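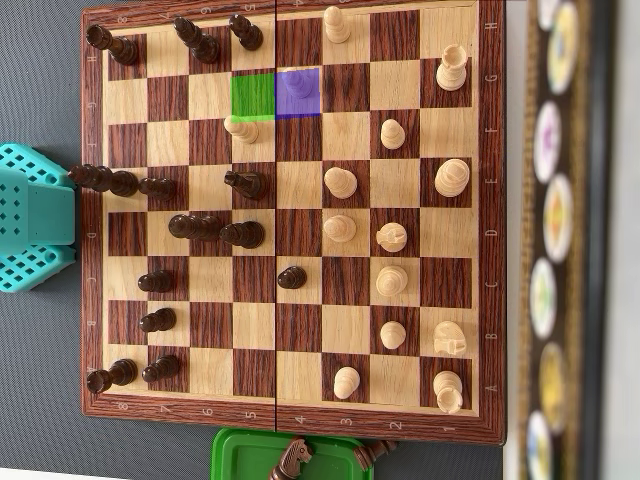

Flenatdale Community Board > Health and Seniors > Hawthorne day clinic moving??

csawatz_ray
Anybody else get the letter dated 1/6/26? Says the outpatient clinic at Hawthorne closes its day program and everything goes over to the new Gonodel building. No bus info. My mom goes twice a week for her hip and her blood pressure checks, she is not driving out there in January.
Raymonde Sawatzky

vgirard
Got it. Read page 2. Not closing, "relocating services in phases". Physio goes first, then the foot clinic. Blood work stays put for now.

csawatz_ray
For now lol. Physio is the one she needs

coltonr
Good riddance imo. Hawthorne has 13 parking spots and a elevator that quits every other week. New place has 105 spots and the therapy gym is on the ground floor. Took my dad through at the open house, night and day.

Harp_T
105 spots does nothing for people who don't drive Colton. Nearest stop is the 40 and it lets you off across the highway. No crosswalk on that side.

coltonr
They said a shuttle

Harp_T
Who said? Was at the same open house. Guy at the desk said shuttle was "being looked at". That was it.

carol pilkington
Retired nurse here, did 900 shifts in that old building probably more. It's past fixing. Drafty, halls too narrow for two walkers to pass. But Harpreet is right about the bus, and they should of sorted that before the letters went out.
Raymonde – ask for the Prevent program. Falls program for over 70s, they do home visits. Your mom might get her exercises at home till spring. Doctor has to refer her.

csawatz_ray
Carol thank you!! never heard of it. Does it cover the bp checks too

carol pilkington
Used to. Ask when you call, things change

vgirard
Wait list on Prevent was long last fall, my sister in law gave up on it. Get on it now.
Also there's a number at the bottom of the letter for ride requests – tiny print. Called twice, voicemail full.

coltonr
So there IS a ride thing

Harp_T
A full voicemail is not a ride thing

coltonr
ok fair. Still think the move is right tho. You can fix a bus stop, can't fix that elevator

csawatz_ray
Calling the doctors office tomorrow about the referal. Will post what they say about physio dates

vgirard
Ask if she keeps the same therapist. Letter dosn't say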